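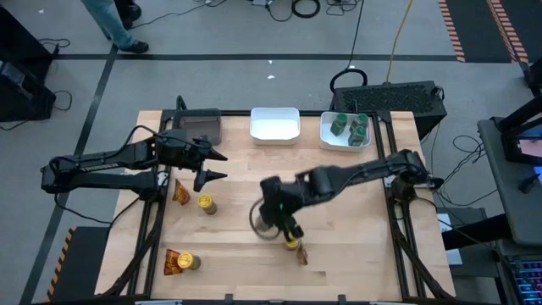
Sorting jars and snack packets into bins – frequently asked questions

Print this page | E-mail this page

How many bins do I need?
One for each kind of item, plus one spare. A bench 700 mm deep takes three bins side by side along the far edge and leaves the front clear for unsorted stock.

Do the bins have to match?
No. A dark bin next to white ones is easier to tell apart at a glance. Keep the same kind of item in the same bin from one session to the next.

Which items go first?
Jars, grouped by lid colour. Green lids go in one bin and are finished before yellow lids are started. Snack packets go last, as they crease if a jar is set down on them.

Should jars stand upright or lie down?
Upright where the bin allows it. A jar that leans against the side wall is acceptable if its lid is fully closed. Do not stack glass jars on top of one another in the Warico bin; the base is rated for up to 36 kg, but the walls flex.

Can jars and packets share a bin?
Only for same-day use. Put the jars in first, against one short wall, and stand the packets on edge in the remaining space.

What is the best surface to work on?
A flat wooden top without a raised lip. Laminated strip wood is suitable. Wipe it with a damp cloth and dry it before use – oil from snack packets leaves marks on bare timber.

How far apart should unsorted items be?
Leave a hand's width between jars. Packets may touch a jar, but should not lie underneath one. Items closer than this tend to be knocked over when the next one is picked up.

What are the dimensions of the Vasance bin?
The outside length is 600 mm. The corners are rounded, so square cartons will not sit fully into them. The order code is 689 for all colours.

How do I clean an empty bin?
Warm water and washing-up liquid. Rinse, turn upside down and leave to dry. Dudance lids are not suitable for the dishwasher.

Who do I contact about missing or damaged bins?
Write to Yanling Peng at the Yan stores desk, giving the order code and the colour of the bin. Replacements are sent out each morning before 11.

Print this page | E-mail this page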